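Search this site Search

Kitchen talk, Saturday. Speaker notes, part 2: the snack drawer

Start fast. Ask who has a drawer at home they open with one hand and shut with a hip. (Wait for hands, there are always loads!)

I love snack drawers. They're the most used spot in a shared kitchen and they get the least thought, so this is where Houshang and I began with the Astia kitchen. Mention his labels, people ask about them every time.

Next slide. Let them look for a bit before talking.

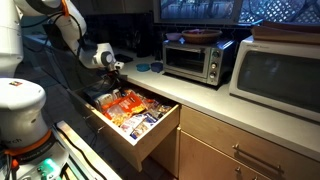
Slide 9: the snack drawer, pulled open

Point out how full it is – packets at the front, more bags toward the back, color everywhere. Then the big question: what would you reach for first? Probably the orange bag, right? It's sitting near the middle and it's bright. Whatever is at the back gets forgotten until November.

So, my favorite trick: stand the packets on end, like files! You see every top edge at once. Put the small stuff in a shallow box up front.

Pass around the sample box. Thank Jamshid Shahbazi for the loan. Then on to the spice shelf, slide 10.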